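Cilten Opens Soft Robotics Lab to Build Grippers That Bend, Squeeze and Let Go

Barrios, 6 April 2019

Cilten is delighted to announce the opening of its new soft robotics lab in Barrios, where engineers will work on grippers made almost entirely from stretchy, rubbery materials. The first project to move in is Briva, a soft gripper that can pick up a ripe peach or a thin glass vial and set it down again in one piece.

Most grippers in use today are built from stiff parts. They are strong and fast, and they do a great job with boxes and bolts, but they have a hard time with things that are fragile or have an odd shape. Briva takes its cue from the way an octopus arm wraps around what it holds. Each finger is cast as a single piece with small air channels inside. When air flows in, the finger curls; when it flows out, the finger relaxes. The fingers have no gears or hinges and no motor to wear out at the tip!

The team has spent the past 2 years getting the rubber mix right, and the results so far are thrilling. In bench tests, one finger went through 3000 full bends before it showed any change in grip, and the newest batch was still going strong when this release was written. A finger that does wear out can be pulled off and swapped by hand, with no tools.

Cilten is building Briva together with Brorneo, which makes the thin stretch sensors that run along the back of each finger. The sensors tell the controller how far the finger has bent and how hard it is pressing, so the grip can be eased off before anything gets crushed. Getting the sensors to stick to the rubber through so much bending was the hardest part of the job, and both teams are very proud of how it came out (a lot of glue was tried along the way).

The Barrios lab has room for casting, curing and testing under one roof, which cuts the time from a new drawing to a working finger from weeks to 2 days. There is also a shared bench for visiting students, who are welcome to bring their own designs and test them on Cilten's rigs at no cost.

A first run of 500 fingers will be cast over the summer and sent to research groups that want to try them out in their own work. Groups that would like to take part can sign up through the Cilten website. The design files for the finger molds will be shared freely in September, along with the full test data, so that anyone can build on them.

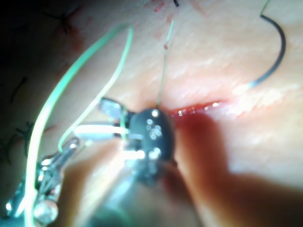 Reader comment: Will the mold files include the air channel cores too? We cast our own fingers last year and the cores were what held us up for months. Very glad to see the test data being shared as well.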